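Edton T-shirt Rescue: where we've got to by October

Hello all, and thanks for being patient while I got the spreadsheet to behave! We've now sorted 2789 T-shirts since the grant came through, and the back room at Edton finally has a floor again (mostly). The Mollex rails went up in the first week and they're holding, even with the winter stuff crammed on the end.

Plain tees go out quickly whatever we do. Printed ones are fussier, so I've split them by print and by how well it's lasted. Black short-sleeved ones with a pale chest print are what people ask for most, the interlocking NY sort with a bit of light blue, lavender and pink in it, and those get their own rail now.

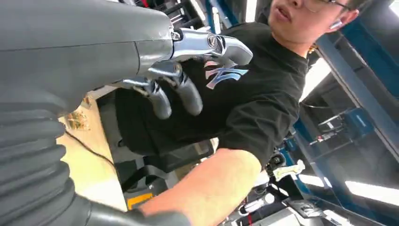 Kauko Karppinen would rather we stopped ironing anything with a shiny print altogether, even inside out, and thinks we should hang them damp and leave them be. I've said yes for a month and we'll see how they look on the rail. It'll save on electric, anyway.

Money next. We've spent £370 on hangers, labels and a second steamer, and there's £300 left in the equipment line. I'd like to put that towards three folding tables from Serell if you're happy for me to move it across. The old ones wobble and one has started shedding its edging onto the white shirts.

Still to do: the Żak boxes under the stairs, which I've been avoiding, and the children's sizes. I'm in every Monday if you fancy coming to see it all.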